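Karam Grasp Planner: Frequently Asked Questions
Maintained by Nisreen Sleiman. Last revised September 12, 2020.

What does the planner take as input?

One RGB image from each wrist camera, one from the head camera, and the current joint state of both arms. Depth is optional. If a depth topic is present it is used for collision checks only. The segmentation model never reads it.

How does it separate one garment from another in a pile?

Segmentation runs on the head image first and produces a coarse mask per garment. The wrist image then refines the mask near the proposed grasp point. White cotton lying over denim is an easy boundary in color and a harder one in shape, as the shadowed folds of the white cloth can score as a separate item. Masks that share a long soft edge are merged before ranking.
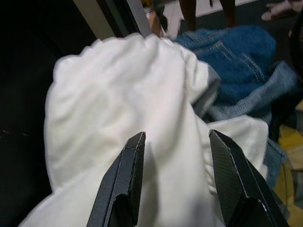 Merging is controlled by merge_threshold. Raise it if one shirt keeps coming back as two candidates. Lower it if two garments of similar color are returned as one. The default was tuned by Nizar Mahasneh on the Hedcombe set, which has 277 labeled piles, and dark items are underrepresented in it.

Why does the planner prefer ridges to flat areas?

A parallel gripper needs material standing up between the fingers. The ranking term ridge_score favors narrow gathered folds with clearance on both sides. On a flat panel of cloth the fingers tend to slide, so flat candidates are kept only when no ridge passes the minimum score.

Can both arms plan at once?

They share one planning scene and take turns writing to it. Each arm reserves a swept volume before it moves. If the volumes overlap, the second arm holds at its pre-grasp pose until the first reservation is released. Set reserve_timeout to 1,000 ms or more; shorter values cause the holding arm to replan repeatedly.
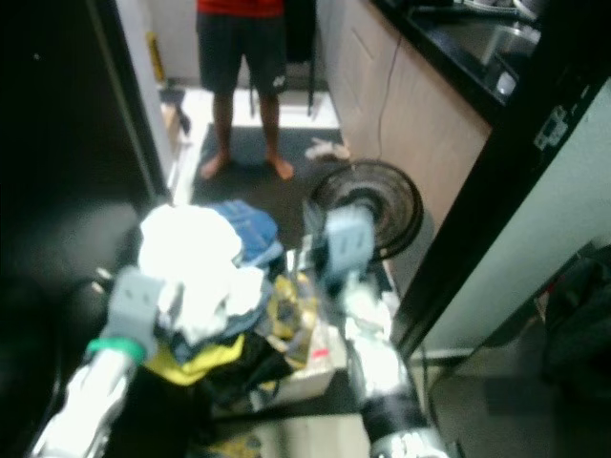
Does the planner need a model of the robot?

A URDF with collision geometry for both arms and both grippers is required. Visual meshes are ignored. Run check_urdf_karam before the first launch and fix every warning about missing inertials.

Where is the log for a failed plan?

In the run directory, under plan/. Error 57 means that no candidate passed the score floor. Error 266 means that a candidate was found but inverse kinematics failed at the pre-grasp pose. Attach the whole directory to a ticket, including the wrist images.

Is the Melotlow driver still supported?

It is frozen. Bug fixes go to the Dasano driver, which uses the same message types. Questions about migration go to Hala Haddad.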